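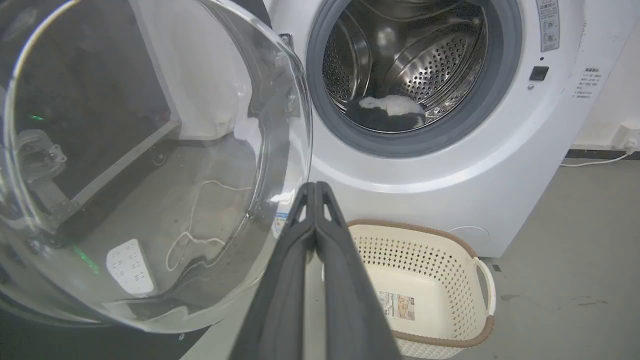

How to Test Whether a Robot Arm Can Unload Your Washing Machine

Posted 2024-07-10

Unloading a front-loading washer is one of the better tests of a household robot. A person does it half asleep. A machine has to find a soft object with no fixed shape inside a metal drum, take hold of it, bring it out past a rubber gasket and let go of it over a basket. Any one of those steps can be made to work on its own. Getting all of them in a row is harder.

This page sets out a test you can run with a single arm and a two-finger gripper. It assumes you already have the arm moving under program control and a camera at the wrist. It doesn't matter much which arm. We use a Brikora with the stock parallel fingers, and the steps carry over to anything with a similar reach.

What you need

A front-loading washer with a door that opens wide.
A laundry basket with firm sides.
One shirt, one towel, two pairs of socks and a pair of jeans.
A spray bottle of water.
A notebook, or a spreadsheet if you prefer.
An emergency stop you can reach without leaning past the arm.

Step 1. Set up the washer

Unplug the machine or lock the controls, and leave it that way for the whole test. You won't be running a cycle. Open the door as far as the hinge allows. A door that drifts back toward the arm will spoil your results, so if yours does, hold it open with a strap.

Wipe out the drum and run your hand around the fold of the gasket. Socks and coins hide in there.

Step 2. Place the basket

Put the basket on the floor in front of the washer, to the side opposite the hinge. The arm should be able to go from the drum opening to the basket without crossing the door. Leave enough room between the basket and the cabinet that a hanging sleeve won't drape over both.

Mark the corners of the basket with tape. It will get bumped, and you want to put it back in the same place every time.

Step 3. Teach the safe path

Before you ask the arm to pick up anything, teach it three positions: outside the drum and lined up with the opening, just inside the drum, and above the basket. Move between them at low speed with the gripper closed. Watch the wrist as well as the fingertips. Most arms get thicker behind the gripper, and it's the thick part that catches on the gasket.

Touching the gasket lightly is fine, since it's made to flex. Touching the glass door is not. Stop and change the path if that happens.

Step 4. Start with one dry garment

Put the shirt at the bottom of the drum, toward the front, and crumple it. Don't fold it. A folded shirt has clean edges that a camera can find easily, and laundry doesn't come out of a wash that way.

Run the pick 18 times. Between runs, put the shirt back and crumple it differently. Write down the result as one of these:

Clean: the shirt went from drum to basket with no help.
Partial: the shirt left the drum but ended up on the floor or over the basket rim.
Drop: the gripper had hold of it and lost it inside the drum.
Miss: the gripper closed on nothing.
Stop: you had to step in.

Keep misses and drops apart. A miss usually means the vision is wrong — the arm went to the wrong spot or the wrong depth. A drop usually means the grip is wrong. If you lump them together you won't know which to fix.

Step 5. Deal with the drum

Steel drums are shiny and full of small holes, and both can trouble a depth camera. You may see gaps in the depth image, or points that appear to lie behind the drum wall. Three things are worth trying, in this order.

First, turn off any light pointing straight into the drum. Light from the side of the room works better.

Second, take the depth reading from the cloth only. If your software can separate fabric from metal in the color image, use that as a mask.

Third, come in slowly for the last stretch and stop when the arm feels contact. We set the force limit low and let the fingers press into the cloth before closing. This brought our misses down more than any change to the camera did.

Dark clothing deserves its own runs. Black fabric can look like a hole to some depth sensors. A garment with both dark and light areas is a good halfway step, although you may find the arm always goes for the light part.

Step 6. Make it wet

Spray the shirt until it's damp all through and repeat the 18 runs. Damp cloth is heavier and clings to itself and to the drum. Expect more drops. If the fingers slip, try rubber pads on the tips before you turn up the grip force, because a hard pinch can mark thin fabric.

Wipe the floor when you finish.

Step 7. Add the rest of the load

Now put everything in together and let the arm keep going until it reports that the drum is empty. Do this at least five times. Check the drum yourself each time, by hand. A single sock stuck high on the wall or tucked in the gasket is the most common thing left behind, and the arm will often call the job finished.

Note the total time for each load. Our Brikora took 66 seconds for the lone dry shirt at first. After we shortened the path, it took 60. A person can empty the whole drum in less.

What our results looked like

On the dry shirt we had 15 clean runs out of 18. On the damp shirt we had 11. With the mixed load, the arm emptied the drum completely in one of five tries. Jeans were the worst item by a long way. One leg came out, the other stayed wrapped around the towel, and the arm pulled until it hit its force limit.

So can a machine do this chore yet? With one garment, an open door and a basket in a known place, yes, most of the time. For a full family load with no one watching, not with this setup. We haven't tried opening the door or moving washed clothes to a dryer, and both add problems of their own.

Common problems

The gripper comes out with two items: let it. Drop both in the basket and score it as clean.

The garment hangs over the rim: raise the release point and move it toward the middle of the basket. Long items may need a second, lower release.

The basket slides: put a rubber mat under it.

The camera view is blocked once the fingers are inside: take your picture from the first position, before going in, and work from that.

If you repeat the test later, use the same clothes and the same tape marks. We plan to run ours again in November with wider fingers.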